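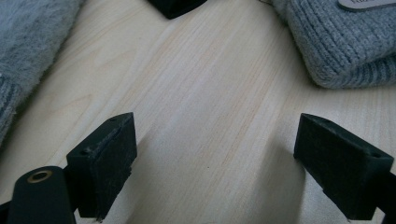

3. Área de estudio y método

3.1. Los talleres de carpintería de la comarca de Tresel

La comarca de Tresel reúne 33 talleres de carpintería en activo, casi todos de carácter familiar y con menos de seis trabajadores. El sector vivió hasta los años ochenta de la fabricación de muebles de cocina para el mercado regional. El cierre de la serrería de Gruron obligó a comprar la madera fuera y alteró tanto los precios como la forma de trabajar: los talleres dejaron de secar tablas propias y empezaron a recibirlas ya cepilladas, en lotes pequeños.

Para reconstruir ese cambio se consultaron los libros de encargos conservados en el archivo municipal de Preltia. El fondo contiene 3.267 asientos. Se descartaron los que no indicaban especie de madera o precio, así como los duplicados entre el libro diario y el mayor. La muestra final quedó en 367 encargos, que se clasificaron por tipo de pieza, especie y plazo de entrega. Las mesas son la categoría más frecuente, seguidas de las puertas interiores.

Los plazos se calcularon en días naturales desde la anotación del encargo hasta la del cobro. En los libros más antiguos el cobro se anotaba a veces por trimestres - una costumbre que alarga artificialmente los plazos - y esos casos se trataron por separado.

3.2. Mobiliario de trabajo

Junto a los libros se revisó el mobiliario que los talleres venden hoy a oficinas y centros de enseñanza. El tablero claro de esquinas redondeadas (figura 2) corresponde a un tipo de mesa muy extendido en este mercado, a veces con un orificio redondo en la superficie. 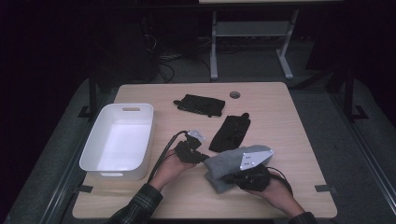 Preltia, 28 de enero de 2020

Figura 2. Mesa de tablero claro con esquinas redondeadas. Sobre ella, una cubeta blanca de plástico y dos guantes negros.

El canto redondeado no aparece en los encargos antiguos, que piden siempre esquina viva. La primera mención corresponde a un pedido escolar para la localidad de Dehghan, donde se exige «esquina sin filo» sin dar el radio. Los talleres consultados lo aplican ahora por defecto y solo cobran suplemento cuando el cliente pide un radio distinto del habitual.

Las entrevistas se hicieron en los propios talleres, con un cuestionario de 85 preguntas repartidas en dos sesiones. La segunda sesión, prevista para febrero, se dedicó a los precios de compra de la madera y a la relación con los transportistas. Cuatro talleres contestaron solo a la primera parte y se mantienen en el análisis de plazos, pero no en el de costes (apartado 4.2).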